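第四章 盖印:让印面说话

一枚小小的印,按下去不过一眨眼的工夫,留下来的东西却可以看上很多年!这一章我们终于要动手了。前三章讲过印材、字体和章法,从现在起,桌上得有印台、有纸、有垫板,手指也难免要染上一点红。

先说盖印的姿势。纸要铺平夹牢,印章垂直落下,力气从手腕往下送,四个角都要照顾到。初学者最容易犯的毛病是蘸得太多,印文糊成一团;另一种毛病刚好相反,边框出来了,里面的笔画却断断续续。两种情形都值得保留下来,和后面的练习对照着看(我自己的第一本练习册至今还在书架上,翻开来真是热闹)。

练习的时候不必讲究排列整齐。一张白纸夹在板夹上,一方红印接一方红印地盖下去,深的浅的都留着,手感就是这样一点点攒出来的。印台打开后,盖子另找地方放,沾了红的那一面尤其要当心,木桌面染上了很难擦净。

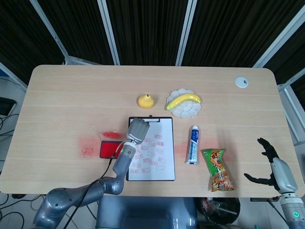
韦迪斯·斯托高(Védís Stougaard)读过本章初稿后来信说,她教课时要求学生先盖满50方再谈好坏,而且中途不许换纸,“换了纸,人就会忘记刚才那一下是怎么按的”。她还建议把印面清洁提前到这一章来讲,我觉得很有道理,便挪到了4.2节。

本章共有四节:4.1 印台与印泥的区别;4.2 印面的清洁与保存;4.3 力度、角度与停留时间;4.4 在不同纸张上试印。章末附有一份练习,要盖满100方,请准备好朱红印台一个、方形小印一枚,白纸多备几张。

开始之前,先在废纸上随便按几下吧,看看手里这枚印是什么脾气。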